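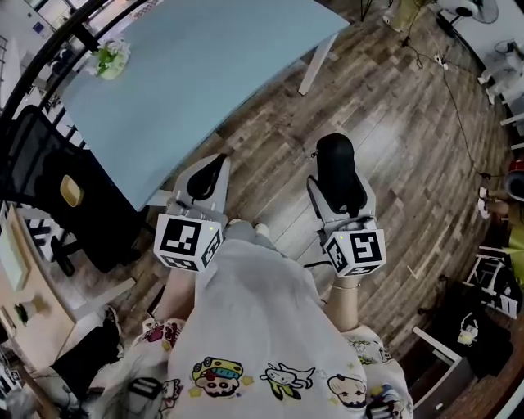
## How to budget for a pair of hand-held grippers (and all the stuff that comes with them)

I've now bought gripper kits for two different rooms, and both times the grippers were the easy part. It was the cables and the floor space that ate my January. So this is the planning page I wish I'd had, written for a small team that wants to record people doing things by hand and use that to teach an arm later on.

I'm assuming you already know why you want hand-held grippers and you've got somebody's approval to spend money. If you're still arguing about whether to go with a full teleop setup, that's a different page and a much longer argument!

### Step 1: Write down the tasks before you look at a single price

Get a sheet of paper and list what people will be picking up. Cups, folded towels, plugs, whatever it is. Next to each one, write the widest it gets and whether it has to be pinched or held.

We skipped this the first time. I ordered a set from Zoritz because the lead time was short, and then found out the fingers didn't open wide enough for half of our objects. The replacement fingers cost us 300 dollars, which wasn't a disaster, but it came straight out of the money I'd put aside for a decent table.

### Step 2: Price a pair, plus spare fingers

Buy two grippers at once if your tasks need both hands. Adding the second one later meant a new calibration for us, and it also meant a second shipping charge, which annoyed me more than it should have.

Then add spare finger pads. The black rubber kind is grippy and nice to work with, but the tips take all the abuse. I budget one full set of spares per gripper and keep them in a labeled bag.

Things to ask the seller:

- How long is the cable, and can I get a longer one?
- Are the marker cubes included, and can I print replacement faces myself?
- What does each one weigh with everything bolted on?
- Is there a status light I can see while I'm holding it?

That last one sounds fussy. It isn't! A little green light on top of the cube is something you can check with a glance down, and I'd happily pay extra for it after losing a whole afternoon to a unit that had dropped out without telling me.

### Step 3: Plan the power and the cables

Walk the room with a tape measure. Start at the outlet, go to the power strip, go to where the operator will stand, and then add slack for turning around. My rule is to take the longest path I measured and buy the next size up.

Put these on the order as their own lines:

- a power strip that reaches the work area
- cable covers for anywhere people walk
- velcro ties (get the big roll, you'll use it)
- one spare of whatever cable plugs into the gripper

Kenna Mackay, who runs our floor, won't sign a plan until the cable runs are drawn on it. I used to grumble about this. I don't anymore.

### Step 4: Get the table and the floor right

You want a table the operator can get to from more than one side, with clear floor all around it. Rounded corners are worth looking for, as people bump into the thing while they're watching their hands. A light, plain top has also been easier on our footage than a shiny one - we borrowed a glossy Lotus table for a week and the glare was awful.

Leave room for a chair too, and for a desk with a screen near enough that the operator can walk over and check a recording. I always forget about the desk. Put it in the plan.

### Step 5: Budget for people's arms

Holding two grippers out in front of you gets tiring fast. I plan sessions of 15 minutes and then a break, and that changes the math: you need more operators, or more days, than the raw recording time suggests.

If I want 300 good takes of one task, I schedule for a lot more than that, with time for resets and do-overs. Pay for that time up front. Going back to ask for more halfway through is a miserable conversation.

### Step 6: Compare quotes the same way

By this point you should have one list, and every seller gets the same list. I sent mine to Purves and Gevport, and their first quotes looked miles apart until I saw that Purves had left off the cables and the mounting parts. Once those were added back in, the gap was small enough that I picked on delivery time.

Ask for shipping as a separate line, and ask what happens if one gripper of the pair shows up dead. Get the answer in an email.

### Step 7: Hold some money back

Don't spend the whole budget on the first order. After the first week you'll know which fingers people like and where the cable needs to go, and you'll want cash for fixing it. Mine went on a longer cable and a fan.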